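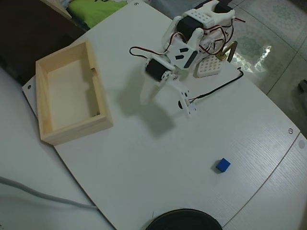
**Figure 1.** Workspace with desktop arm, open wooden box and blue cube.

### 4.2 Student trials

The Golus club logged 323 attempts, of which 113 were scored as successes. We are not convinced the second number means much. Barbier and Mengal scored separately and disagreed most on cubes that landed against a box wall -- the rule sheet says only "in the box."

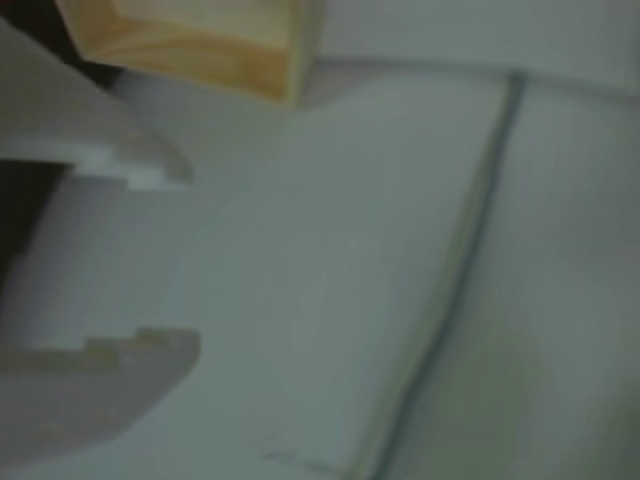
Close-range views were offered as a tiebreaker, but blur limits their use, and we gave them no weight in rescoring. The club's claim that its policy "learned to grasp" rests on 2 cube starting positions. Until the start position is varied, we read the result as replay with some tolerance for error.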